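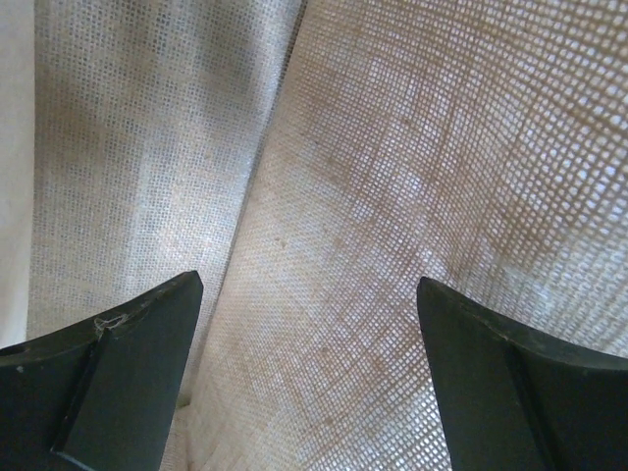

周四请了半天假去Drirkesen的开放日，回来火车上拿手机打的，有错字别管，回头再改（多半不改）。

2/18/21，Gimenthorpe，阴，风大。从车站出来要沿河走很长一段，导航给的近路是条泥路，别信。我信了，鞋废了一双。绕大路走桥那边，路牌是旧的，写的还是老厂名，看到高烟囱往左拐就对了。

门口登记，量体温，发口罩，一组一组放人。我是下午场，票价16，含一杯茶。茶很淡。上午场据说人更多，下午下雨的可能性大所以退票的多，结果没下。

先说厂子。做亚麻和棉的稀织物，做了好几代，现在主业是窗纱、书画修复用的衬布、过滤布，还有一部分给戏服作坊。不是那种大而全的纺织厂，从进纱到整理都在一个院子里，楼是红砖的，窗户高，地板踩上去嘎吱响。染色不在这里做，送出去。这点我原来不知道，一直以为他家自己染，问了才知道染缸早就拆了，原来的染坊现在是茶室。难怪茶室地上有排水沟。

路线：纱库，整经，织造，验布，后整理，最后是小卖部。走得很快，带队的嗓子哑，后面的人基本听不见，我挤到前面去了，不好意思。

纱库。冷。湿度比外面高，故意的，亚麻纱太干了脆，上机就断。货架上一筒一筒的纱，标签手写，字迹各种各样，有的标签已经发黄，看着像很多年没人动过。问了，说确实有些是老订单剩下的，颜色配不上新货，又舍不得扔。有人问能不能买，答案是小卖部里有散装，按重量。记住这句，后面有用。

整经间。我最喜欢的一间。纱从架子上一根根拉过来，穿过分纱筘，排成一面，像下雨定住了。断一根整个停下，人过去找断头，打结，再开。打结的手法特别快，看了三遍没看懂，请她放慢，放慢了还是没看懂。结要小，大了过不去综眼。她说新人头一个月基本就在练这个，别的不让碰。

这里插一句，很多人（包括我以前）以为稀的布好织，纱少嘛。反过来的。密的布纱和纱互相挤着，想跑也跑不了；稀的布中间全是空，经纬一滑就歪，一歪就是一道疤，洗都洗不回来。所以稀织物车速要慢，张力要匀，打纬不能太重。隔壁机台织帆布的，哐哐哐快得很，这边慢悠悠的，看着像在偷懒。

织造车间。吵。发了耳塞，我的一只掉了，后半程右耳嗡嗡的。机器新旧混着用，最老的几台梭织机还在跑，因为有种布边只有它们织得出来，真布边，不散。新的是剑杆，快，但是边要另外处理。做修复衬布的客户只要老机器的边。老机器的零件没地方买，厂里自己有个小机修间，坏什么车什么，墙上挂着一排画好轮廓的工具位，哪个没还回去一眼就看出来。

地上有一台停着的，经轴上头挂了张纸条，写着“等经纱”，日期被机油糊掉了。

织一匹稀麻纱要多久，问了，说要看纱的脾气。追问，答：一卷46米，顺的时候当天下机，不顺就别提了。天气对结果影响很大，刮东风那几天断头特别多，老师傅说得很认真，我信。

关于纱罗组织，带队的讲了挺久，我尽量复述，讲错了怪我。普通平纹是一上一下，经线各走各的。纱罗是两根经线互相绞一下再放纬线过去，等于每一格都打了个扣，所以又透又不滑。代价是慢，穿综麻烦，断了一根要把绞的那根也找出来。现在他家只剩小批量在做，价钱嘛，呵呵。仿的也有，靠上浆硬撑，下水一次就塌。教了个土办法分真假：捏住一角斜着拉，松手，看格子回不回得来。回来的路上我把自己的围巾拉了一路。回不来。

验布间。安静，终于。布从斜的灯箱上慢慢拉过去，人坐着看，看到疵点就在布边缝一截彩线作记号。颜色对应毛病的种类，红的是断经，别的我没记住。看一阵要换人，眼睛会花。问有没有完全没疵点的整卷，大家都笑了。客户也不一样，做窗纱的不在乎小疙瘩，甚至专门要有的，觉得自然；做过滤布的一点都不行，差一个格子整段裁掉。裁下来的就去了小卖部，好事。

后整理讲得最少，时间不够了，跑着看的。就是水洗，缩，拉平，烘。没上浆的布刚下来的时候软塌塌的，摸着像旧手帕，挺括那种是整理过的。我喜欢软的。同组有位喜欢硬的，我们俩在楼梯上争论了半天，谁也没说服谁。

茶室歇脚的时候翻了样本册，好东西，可惜不卖不借不让拍。最早的几页是纸都脆了的，每块小样旁边用钢笔写经密纬密，还有一行备注，有的备注是骂人的，大意是这批纱太差以后再也不要买。纱商的名字被后人涂掉了，涂得很用力。

小卖部！重点。东西不多但是便宜。散纱按重量，零布按块，包布的纸袋另外收钱，建议自带袋子。零布筐子没有分类，全靠翻，底下的比上面的好，翻的时候注意后面的人，通道窄。我买了一块稀麻纱一块棉的，棉的给我妈滤豆浆，她要求很高，之前买的都嫌漏渣。散纱拿了2筒，一筒本白一筒灰的，灰的那筒标签上写着Liapis，应该是品名，问收银的，也不知道，再问，还是不知道。有谁懂的话告诉我一声。只收现金。附近没有取款机。再说一遍，只收现金。
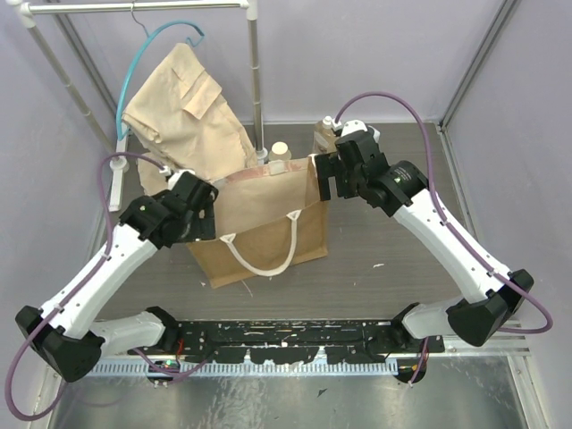
上次去的时候也买过他家的零布，提醒一下一定要先缩水再裁，我那块没缩直接做了窗帘，洗完短了一大截，现在挂着像七分裤。热水泡一晚上，别拧，平铺晾，半干的时候顺着经向轻轻拉。还有，窗纱那种不要挂在西晒的窗户上，两个夏天就脆了。

这条是前面那篇预告底下的留言，贴过来，太有用了，我妈那块已经泡上了（打电话让她泡的，她说她本来就会泡）。

接着说没说完的。

开放日的组织，好的：一组人少，工位旁边都可以提问，做活的人愿意答，没有那种背稿子的感觉。不好的：耳塞质量差，指示牌没有，厕所在院子另一头要穿外套去。讲解应该在进车间之前一次讲完，里面根本听不见，等出来了再讲大家又忘了刚才看的是哪台。另外整经间只给几分钟太少，我宁可不看后整理。

有人关心能不能带小孩，车间里面不让，茶室可以。推车上不了楼，有一部货梯，客人不给坐。拍照的规矩是机器可以，人要先问，样本册不行。

价钱方面做个参考，给打算订布的人。他家零售不散剪，最低一整卷，窗纱那个档次一卷700，修复用的老布边的更贵，要先排队，排到什么时候看机器心情。运费另算。我算了一下自己家的窗户，用不完，想找人拼一卷，本白的，有意的留言，同城优先。别问能不能便宜，我又不是厂里的。

顺路还去了Trudine，就在桥头，修旧织机零件和卖二手梭子的小店，本来以为开着。没开。玻璃上贴着条子说二月只开上午。隔着玻璃看了一会，柜台上有一排梭子，角上包铜的那种，心痒。下回早点来。

回程车晚点，站台没有遮挡，风从河上直着灌过来，围巾是稀的，一点用没有，全漏风。同组那位喜欢硬布的也在等车，又争了一轮。她说硬的做灯罩好。灯罩这个我承认，灯罩确实要硬的。

要去的人注意几件事，想到哪写到哪：

鞋穿平底的，楼梯是铁格子的，细跟会卡。
别穿深色毛衣，飞絮粘得全身都是，我现在像刚从面粉里爬出来。
下午场光线差，看布要看上午。
票在网上订，现场不卖，页面很难用，付完款不跳转，别重复付，过一会邮件会来。
带现金！！
问问题趁整经间问，那里最安静也最有得问。
中午附近没什么吃的，桥那头有一家卖派的，肉的卖完了，剩下芝士洋葱，还行，烫嘴。

下一次开放日的时间没公布，说要看春天的情况。我打算再去一次，专门看穿综，这次那边的人正好在吃饭，只看见一个穿到一半的架子，钩子还挂在上面。书面的资料也要了一份，复印的，字很小，讲经密和透光的关系，看完有心得再另写一篇。

到站了，先这样。那个Liapis有人知道的话真的说一声。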